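Startseite | Vorträge | Notizen | Über mich | Kontakt

Sprechnotizen: Vormachen statt programmieren

Seite drucken | Per E-Mail weiterleiten

(Folie 1, kurz warten, bis alle sitzen)

Hallo zusammen! Ich fang gleich mit meiner größten Blamage an, dann haben wir das hinter uns. Mein erster Versuch, einem Roboter per Fernsteuerung das Greifen beizubringen, hat fast den ganzen Vormittag gedauert, und brauchbar waren am Ende zehn Durchgänge. Zehn! (Lachen abwarten, falls eins kommt)

(Folie 2: zwei Wege)

Weg eins: Ich nehme den Arm in die Hand und führe ihn. Fühlt sich toll an, man spürt jeden Widerstand. Blöd nur, dass meine Hand dann ständig im Kamerabild hängt. Weg zwei: Ich sitze daneben mit dem Steuergerät und schaue auf den Monitor. Saubere Bilder, dafür fehlt mir das Gefühl in den Fingern, und ich greife anfangs immer zu fest zu.

Im Projekt Skostent haben wir beides probiert und sind bei der Fernsteuerung geblieben. Inzwischen liegen da 809 Aufnahmen, von sieben Leuten eingespielt. Fulvio Marino erkenne ich übrigens sofort am Stil – der zögert vor jedem Zugreifen einen Tick, und das Modell hat das prompt mitgelernt. (Clip zeigen, Ton aus)

(Folie 3: das Handgelenk)

Jetzt bitte mal alle in die Rolle des Bedieners schlüpfen. So viel sieht man vom Handgelenk aus, und damit muss man klarkommen:

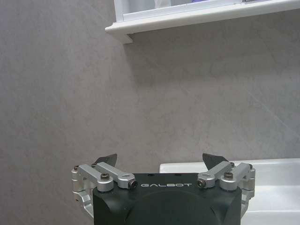
Blick der Handgelenkkamera: Greifer offen, rechts dahinter das weiße Becken

Am Becken merkt man schnell, wie schwer Tiefe einzuschätzen ist. Weiß vor Grau, das geht ja noch, aber wie weit ist der Rand weg? Mein Tipp: langsam anfahren, Finger früh aufmachen, und wenn's schiefgeht, den Durchgang verwerfen. Nicht retten wollen! Sonst lernt das Modell euer Gefummel gleich mit.

(Folie 4, nur wenn noch Zeit ist)

Frage aus Clemdale vom letzten Mal: Wie lang soll so eine Aufnahme sein? Bei uns sind es meistens knapp 29 Sekunden. Länger wird zäh, da lässt die Konzentration nach – meine jedenfalls.

Danke! Fragen gern jetzt oder nachher beim Kaffee.

Diese Website verwendet Cookies. Mit der weiteren Nutzung stimmen Sie dem zu. OK | Mehr erfahren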